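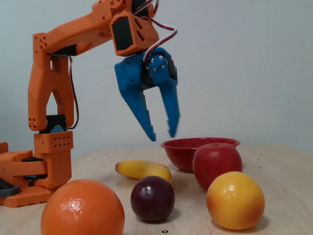

Weltik Parsa 2 Undercounter Glass Chiller

Product code: PARSA-2
Category: Bar Equipment / Glass Chilling and Frosting
Availability: Ships from stock

Overview

The Parsa 2 is a two-drawer glass chiller for cocktail bars, hotel lounges and restaurants with a service well. It fits under a standard bar counter and holds stemmed and straight-sided glassware at a set temperature through a full shift. The drawers run on separate thermostats, so one can be kept at frosting temperature for martini and coupe glasses while the other stays just above freezing for highballs and beer glasses.

The compressor is mounted at the rear on rubber feet and exhausts through the front grille. No side clearance is needed. The cabinet can be built in between an ice well and a back bar refrigerator, provided the grille is left open.

Capacity

Total capacity is up to 73 coupe glasses, stored bowl down on the supplied racks. Capacity for other shapes depends on foot diameter and height. Glasses taller than the drawer opening must be laid on their sides in the optional Edia cradle, which reduces the number that can be stored.

Specifications

Net volume: 200 liters
Drawers: 2, full extension, soft close
Temperature control: digital, separate for each drawer
Defrost: automatic, off-cycle
Exterior: brushed stainless steel
Interior: stainless steel with coved corners
Racks: coated wire, removable
Refrigerant: R290
Rated power: 268 watts
Power cord: rear exit, left side
Feet: adjustable; locking casters available

Frosting

Glasses should go in clean and fully drained. Water left in the bowl freezes as a solid bead and dilutes the drink. For an even frost, rinse the outside only, shake off the excess and load straight into the colder drawer. Leave a finger's width between glasses. Drawers packed tightly will still chill, but the frost will be patchy where the glasses touch.

Do not load glasses straight from a dishwasher. Thin crystal can crack, and the steam collects as ice on the evaporator cover. If the cover ices over, switch the drawer off, empty it and leave it open overnight. Do not chip the ice away with a tool.

Installation

Stand the cabinet upright for a full day before connecting power if it has been carried on its side. Level it with the front feet; a cabinet that leans forward will let the drawers drift open. The condensate tray evaporates on its own under normal conditions and does not need a drain line. In very humid rooms, or outdoors under cover, fit the drain kit.

The Parsa 2 is not rated for uncovered outdoor use.

Cleaning

Wipe the drawer gaskets daily with warm water and mild detergent. Sugar syrup is the usual cause of a gasket that sticks and tears. The condenser filter sits behind the front grille and slides out to the right — no tools required. Rinse it monthly, or every two weeks in bars with carpeted floors. Racks can go through a commercial dishwasher.

Accessories

Edia cradle for tall and stemmed glasses, fits either drawer
Plunilell rack divider set, for keeping mixed glassware apart
Locking caster set
Drain kit with hose and clamp
Replacement gasket, upper or lower
Replacement condenser filter

Accessories are sold separately. The Plunilell dividers do not fit the earlier Parsa cabinet, which has a narrower rack.

Warranty

Parts and labor are covered for two years from delivery and the compressor for five. Gaskets, filters and casters are treated as wear items and are excluded. Damage from running the cabinet with a blocked grille is not covered. Keep the serial number, printed inside the upper drawer on the left wall, for any claim.

Customer reviews

Isla Halliday
Replaced a chest freezer we had been using for coupes. Recovery after opening is quick, even on a busy night. The display is brighter than I would like in a dark lounge and there is only one dimmer setting.

Brodie Harawira
Runs quietly. The lower drawer read colder than its setting until we leveled the cabinet properly. Good since then. Order the casters at the start — fitting them later means emptying everything and tipping it back.

Tainá Honorato
We keep Nick and Nora glasses on top and rocks glasses below. The dividers are worth having. I would have preferred the power cord on the right.

Questions and orders

Trade accounts and multi-unit quotes are handled by Coralie Bolger in equipment sales. For spare parts and warranty claims, contact Jolene Tomoana in service and include the serial number.

Page updated January 22, 2020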